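Switching Milk, Part Two

Posted in Dairy, Food Labels, Shopping. 4 comments.

A few of you wrote after my last post to ask whether I went through with it and changed the milk we buy. I did. We have been on Stanen whole milk since December and I have some notes.

For anyone new, we drank Liltunine for years. It was organic, it was at the regular store, and the kids liked it. Then the label changed. The old carton said the cows were on pasture for the grazing season. The new one said "pasture inspired." I wrote to the company and asked what that meant. I got back a form letter thanking me for my interest in healthy families. I wrote again and got the same letter.

Stanen is a small creamery outside Dimmont. They buy from two farms, and one of those belongs to Wayne Lapointe, who milks 30 cows and lets people come look if they call first. I called first. He is not certified organic. He told me he had the paperwork out on his kitchen table twice and put it away both times. His cows get no added hormones, they are out on grass from spring until the ground gets too soft, and he treats a sick cow with antibiotics when the vet says to. Her milk is dumped until she tests clear. I used to think I would never buy from a farm that wasn't certified. I'm less sure about that now.

It was a long visit and a warm afternoon. We walked the back pasture and the lane down to the creek, and I asked him most of the questions you all sent me.

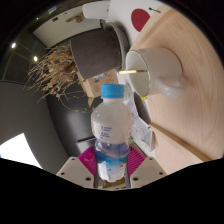 Water bottle, blue cap.

The one I got asked most was about feed. In winter the cows get hay he cuts himself, plus some grain he buys from the mill. The grain is not organic and he can't promise it's free of GMO corn. If that matters to you, Stanen is not your milk. It mattered to me enough that I went home and thought about it for a week before I placed an order.

The milk itself is pasteurized at a low temperature and not homogenized, so the cream comes to the top and you have to shake it. My younger one objected to this for several days. It also doesn't keep as long. The Liltunine was ultra-pasteurized and would sit in the back of the fridge for weeks. This one needs to be used up, so I have been making a lot of yogurt and pudding.

It costs more per gallon than what we were buying. We drink less of it as a result, and I've stopped pouring out the ends of cartons.

You can get it at Muli on the Dimmont road, in the cooler past the eggs. Mohcine Kettani runs the counter there and will hold bottles for you if you ask by noon. There is a deposit on the glass. Rinse the bottles before you bring them back, he is firm about that.

I still buy organic butter, and I still buy organic strawberries when I buy them at all. I haven't found a local cheese I like. If anyone in the area has, please leave the name below.

Next time I want to get into what "no added hormones" is allowed to mean on a carton, and why the small print is there. I've been reading up on it and have 349 bookmarks to sort through first.

Filed under: milk, labels, small farms, yogurt

Previous: What I Asked the Dairy Company
Next: Yogurt Without a Machine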